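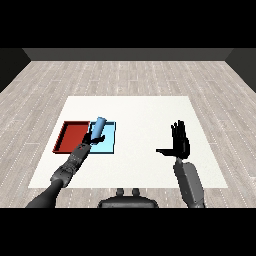
Monalon Parcel Lockers: Frequently Asked Questions

How long is a parcel held?
Parcels are held for 5 days from the time of the delivery notice. Unclaimed parcels go back to the Brelarby depot, where they stay for another 9 days before return to the sender.

What size of parcel fits?
The longest side may not exceed 60 cm in a large compartment or 46 cm in a standard one. Tubes must meet the same limit - they may not be placed diagonally. 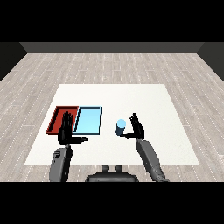 My pickup code is rejected. What should I do?
Check that the locker number on the notice matches the one on the cabinet. Codes are tied to a single cabinet. After three wrong entries the keypad locks for several minutes. Wait for the display to clear, then enter the code again without spaces.

Can someone else collect for me?
Yes. Forward the code from your account page. The original code is canceled once a forwarded code is issued. 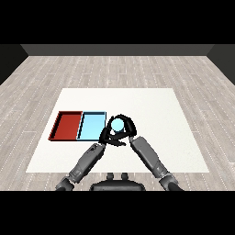 Forwarded codes expire at the same time as the original and do not extend the holding period. Bodex shipments that require a signature cannot be forwarded.

Last updated 22 January 2023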